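The Case Against the Perfect Play Kitchen
By Chiamaka Babalola

My sister spent 193 dollars on a play kitchen last March. It has an oven door that clicks, a faucet that goes nowhere and a row of hooks for tiny ladles. Her son, who is three, played with it for 7 minutes and then went off with a saucepan from the real cabinet.

I thought of him when I read the new Trastlow catalog, which gives four pages to "early food learning." The claim is that a child who sorts toy vegetables into the right baskets will grow up to eat the real kind. I would like to see the evidence. The catalog offers a quote from a parent and a drawing of a carrot.

My friend Kelechi Etim runs a playgroup and has bought toy food for years, so I asked her whether the sets do what the box says. She laughed at me. The Zadora set came with a menu planner and a chart for stickers. The chart went in a drawer. What the children wanted was to put dinner on a plate and make an adult pretend to eat it, over and over, well past the point where the adult was enjoying it. 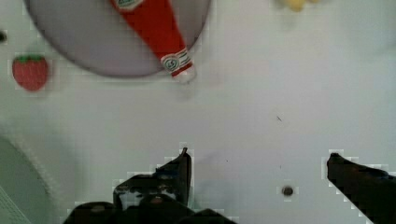

Dinner, as served: ketchup across the plate, strawberry on the side.

I can't find a food group lesson in that, and I don't see why I should have to. Ketchup and a strawberry make a perfectly good meal if you are three and the customer has been told to wait.

The sellers have an answer, of course. They say open-ended play is exactly what they mean, and then they print a guide to it. Clindik's runs to 200 activities. I read the first dozen, and nearly all of them end with the parent asking the child a question about vitamins. I can't think of a faster way to clear a room.

None of this makes toy food a bad buy. A plate, a few things to put on it and a bare stretch of table will fill a rainy afternoon. I only object to paying extra for the promise. My nephew still won't touch a carrot, by the way, and he has served me plenty of them.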